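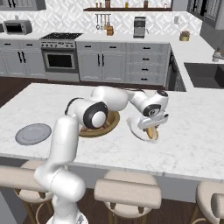
White marble island, cutting board and bowl

Skoscombe on disc - which transfer is the right one?

ferrous_oxide
Posted January 2020
I am trying to sort out the home releases of Skoscombe before I buy. There is a five-disc set from Dovholm and an older set from Owen. The Dovholm packaging says "restored" and gives no other detail. Does anyone have both? I mainly want to know the frame rate and whether the episodes are complete.

lineout
I have both. The Owen set is 25 fps PAL, interlaced, taken from the broadcast tapes. Dovholm went back to the film for the location work and upscaled the studio material. You can see the join whenever a character walks through a door. Episodes are complete on Dovholm. On Owen, episode 3 is missing the scene in the harbor office.

tapehead18
Not correct on episode 3. The harbor office scene was never in the first broadcast. It was added for the repeat run in November of the following year. Owen used the first broadcast master, so nothing was cut.

lineout
The script book has the scene in episode 3, with a scene number.

tapehead18
The script book prints the rehearsal scripts. It also has two scenes with the brother, and he was written out before shooting. I wouldn't use it as evidence of what aired. My off-air recording of the first run has no harbor office, and the running time matches Owen to within a few frames.

ferrous_oxide
OK, so Dovholm is the repeat version and Owen is the original. Are there other differences?

mid_side
Audio. Dovholm ran heavy noise reduction on the studio scenes. The room tone drops out between lines and comes back with each word. Owen has hiss but it is constant, and after a few minutes you stop hearing it. Dovholm also has the end credits remade in a modern font, with one crew credit spelled wrong.

sketton_fan
I think the noise reduction complaint is overstated. I watched the whole Dovholm set on a normal TV with normal speakers and had no trouble with it. They did Sketton the same way and most people here liked that one.

mid_side
Sketton was shot all on film with a separate magnetic track. Different source, different result. Try the kitchen argument in episode 2 on headphones.

sketton_fan
Tried it. I can hear it on headphones. I still prefer the picture, and the subtitles are much better. Owen's drop half of every long speech.

lineout
Agree on subtitles. On the running times, I checked my discs again. Episode 3 is 2676 seconds on Owen. I was wrong to call it a cut, it's a version difference. The Owen case should say so, though.

ferrous_oxide
Thanks. I found the Owen set used and ordered it. Will get Dovholm if the price comes down.

tapehead18
Check disc 2 when it arrives. Early pressings have a layer change in the middle of a line and some players freeze there. The later pressing has 1503 on the inner ring.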